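Kerzenhalter sortieren, Fortsetzung. Stand der Aufstellung nach Material: Schwarz zu Schwarz, Gold zu Gold, Klarglas separat.

Zur Reihenfolge: Schwarz und Gold stehen je hintereinander, Glas kommt nach links. Glas neben Gold gibt Reflexe in beiden, deshalb liegt Schwarz dazwischen.

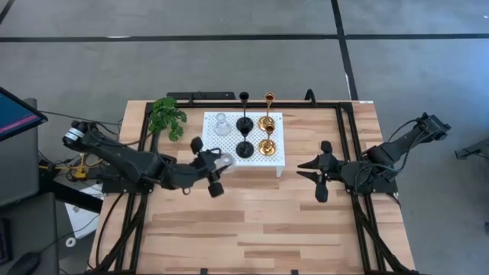

Grovasora | Team Requisite & Tischausstattung

Unterlage ist die weiße Lochplatte auf Füßen. Auf dem Holztisch selbst stören mich die Fugen, schmale Teller kippeln dort schon bei 3 mm Versatz.

Die schwarzen haben einen langen dünnen Stiel und einen breiten runden Fuß. Beim Umsetzen unten anfassen, nie am Becher.

Klarglas auf Lochraster ist schlecht zu prüfen, das Muster scheint durch Becher und Fuß. Kratzer also vorher gegen dunklen Stoff kontrollieren.

Elli Hirvonen fragt nach Wachsresten: Kunststoffspatel, danach warmes Wasser. Bei Gold kein Scheuermittel, der Überzug ist dünn.

Nachtrag zum Lager: Glas geht in Kiste 31, Metall in Kiste 77. Die Liste von Oktober ist damit überholt. Pantelis Sfakianakis hat die neue.

Offen: Filzpunkte für die goldenen. Durchmesser messe ich noch nach.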